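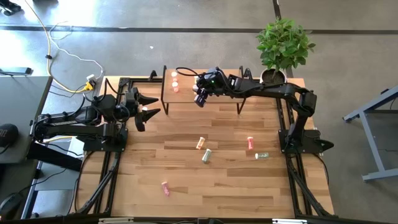
Candy rolls and the little platform – tonight's homework for both arms.

Hello again from the Rovbridge robotics club! I promised a proper update back in February and then got buried, so I'm making up for it with a thread (get a snack, I do go on).

Our project this term is called Kirken, and the idea is simple to say and hard to do: two arms, one table, small things moved up onto a shelf. We have logged some 2000 tries so far, and I'm as proud of the clumsy ones as I am of the good ones.

The rolls are my favorite to practice with. They're small, they lie at every angle they please, and you learn fast how much a gripper's approach matters.

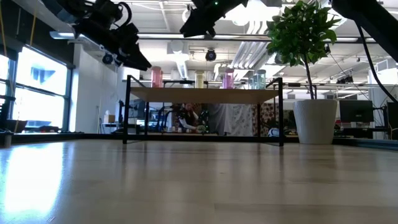
2/4

Cups next! Four colors up on the rack, and the students are writing their own steps for these – which cup first, which arm takes it, where the other one waits. We argued over that last part for a good 90 minutes and I loved every bit of it.

If you're coming to the Barrientos meet, stop by and say hi. We'd love to compare notes on grippers!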